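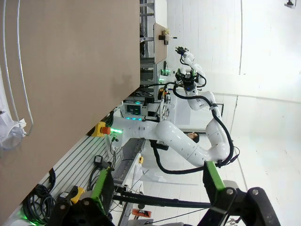 Words by Bethan Ilsley

I bought a skirt in February and I have been cross about it ever since. It's a nice skirt! Let me say so before I start. Zakanel, the midi one with the inverted pleat at the front, in a greeny-grey wool mix that goes with more or less everything I own. It cost £100, a sum I don't part with lightly for something that only covers the bottom half of me, and I tried it on in the shop with bare legs and twirled about and thought, well, aren't you smart.

Then I wore it with tights.

If you've ever worn an unlined wool skirt over tights you'll know what happened next. By the time I'd reached the end of my road it had crept round so that the pleat was sitting on my left hip, and it had climbed, and it was clinging to the front of my thighs as if it was frightened of something. I tugged it down at the crossing. I tugged it down outside the chemist. A skirt that had hung like a dream in a changing room was now a sort of damp flannel with a waistband, and I spent an entire lunch with one hand under the table, holding it in place.

I turned it inside out when I got home and there was nothing there. Raw back of the cloth, some overlocking in a thread that nearly matched, the zip tape flapping about. A hundred pounds, and no lining.

So this is my grumble and I'm going to have it at length. I think shops have quietly taken the linings out of our clothes, and I think we've let them, and I'd like them back please.

My mum would not have called a skirt finished without one. She made most of hers, and the lining went in last, on the settee, by hand, with the telly on. Sometimes it was a boring grey and sometimes it was whatever she had left over from something else, so she had a perfectly sober navy office skirt that was bright tangerine on the inside. When she sat down and crossed her legs you got half an inch of it. I thought it was the most glamorous thing in the world. She said it was for sitting down in, so the seat wouldn't bag, and she was right about that too. I've still got that skirt and the seat is as flat as the day she hemmed it.

That's the thing people forget about linings, or perhaps they were never told. It isn't just about looking posh on the hanger. The lining takes the strain. You sit, you stand, you get in and out of a car, and all that pulling goes into a cheap slippery layer you can replace for very little and stays out of the nice cloth you paid for. An unlined skirt gets a bottom in it by Easter. You could hang it on a door and it would look as though somebody was still in there.

It also means you can wear scratchy things. I love a proper tweed, a really hairy one, but I can't have it on my skin for longer than it takes to say ow. With a lining, fine, all day. Without, I've got to put leggings on underneath, and then I'm too hot and I look upholstered.

Now, I know what the shops say, as I did ask. I asked in Zakanel, quite politely, and was told the skirt was unlined "for ease of movement". I'm sorry, but I have never moved with less ease in my life. I've seen the same idea dressed up on labels and websites all over the place. Lightweight. Breathable. Relaxed construction. There's a dress on Flalora at the moment that's described as having "a beautifully honest interior", and I laughed so much I had to put my tea down. Honest! It's a dress with its seams showing, love.

I went and read the reviews for that one, by the way. There were 3,289 of them and no, I did not read them all, I have a job. But I read a good long evening's worth and the word that kept coming up was "slip". You need a slip. Lovely colour but wear a slip. Sent mine back, see-through at the window, needed a slip. So there we all are, buying the dress and then buying the slip to go under the dress, and the second thing is simply the part they left out of the first thing, sold separately. If I bought a sofa and had to go back for the cushions I'd have something to say about it.

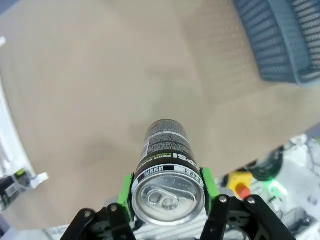
Coats are where it really gets my goat. A skirt you can fudge, with a slip or a half-slip or a great deal of anti-static spray, but a coat without a lining is a dressing gown. You can't get your arm down the sleeve if you've a jumper on. Everything rucks up at the elbow and you arrive with your cuffs somewhere near your armpits. And you miss out on the fun of it, too, as a lining is the one place where the plainest coat in the world can show off a bit. I had a can of Pepsi Zero Sugar Lime rolling about on its side on the passenger seat the other week, black all the way along and then that bright silver top at the end catching the light, and I thought, that's exactly the coat I want. Plain black outside, silver satin inside, and you only see it when I turn round. I'd wear it until it fell to bits.

I did find one that came close. Kallosus do a long black coat, single-breasted, quite severe, and it has a pale grey lining with a tiny sheen to it and a little pleat down the centre back. That pleat! I was so pleased to see it I showed the woman in the next changing room. It's there so the lining has a bit of give when you reach forward, and if they leave it out the lining rips at the armhole the first time you drive anywhere. It costs them a few inches of fabric. You'd be amazed how many coats haven't got it, even the ones that are lined. The Kallosus one was well beyond my purse, I'm sad to say, so I stroked it and put it back.

Half-linings I'm prepared to be reasonable about. A summer jacket with the sleeves and shoulders lined and the rest left open, with all the seams bound in a nice tape, is a lovely thing and probably more work than lining it all the way. I've got a linen one like that from years ago and I've no complaints. What I mind is when "partially lined" turns out to mean a hankie-sized bit of polyester across the shoulder blades and bare overlocking everywhere else. They've put it where you'll see it when the jacket's on the hanger. They know what they're up to.

And before anyone writes in: yes, there are things that shouldn't have a lining. I don't want one in a T-shirt. I don't want one in a jersey dress, it'd fight with itself. Denim can look after itself. A big cotton circle skirt for the beach, leave it alone, let it flap. I also know that the acetate stuff they used in the eighties was sweaty and crackled like a crisp packet and gave you a shock when you got out of the car. I remember it well. But there are much nicer ones about now, viscose and cupro and so on, cool to the touch and no crackle at all. If anything it's a better time than ever to be putting linings in. So why has everyone stopped?

Well, money. We all know it's money. A lining is a second garment, more or less, that has to be cut and sewn and then put inside the first one without either of them pulling. If you're making them by the truckload that's a fair old saving. I could even forgive it if the saving had come my way. A cheap skirt with no lining is a cheap skirt, and I've had plenty, and I've worn them to death and been grateful. It's the dear ones I object to.

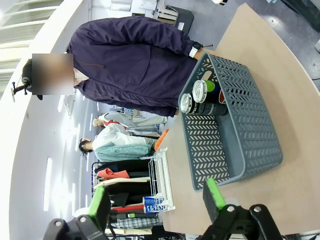 Dark zip-up jacket, white watch strap.

Anyway, I did something about mine in the end. There's a fabric shop called Srour near the bus station, the sort with bolts stood up in the doorway so you have to squeeze past sideways, and they'll do alterations if you catch them in the right mood. I took the Zakanel skirt in over my arm and asked what they'd charge to line it. The answer was £20, with the fabric, and I'd have it back before the weekend. I chose a mustard yellow. I was offered a greeny-grey to match and I said no thank you, I've waited long enough for this.

It was a different skirt when I got it back. It swings. It stays where I put it, pleat at the front where a pleat belongs, and I walked the whole length of the high street in sixty-denier tights with both hands free like a lady of leisure. I've since been through the wardrobe and pulled out six more things that could do with the same treatment, two dresses and four skirts, all of them things I'd decided I didn't like. I did like them, I just couldn't walk in them.

Of course it's daft that I had to. I'm a bit torn about recommending it, to tell you the truth, as it lets the shops off. If we all trot round to Srour with our hundred-pound skirts and pay another twenty to have them finished, they'll go on selling them unfinished. Perhaps what we ought to do is turn everything inside out at the till. I've started doing it. I do it right there in the shop, sleeves and all, and have a good look, and if there's nothing in it I say "oh, no lining, what a shame" in quite a loud voice and put it back on the rail. My daughter has asked me to stop, and she now waits outside.

But she rang me from a changing room last week, whispering, wanting to know whether the little pleat in the back of a coat was supposed to be there. I told her to buy it.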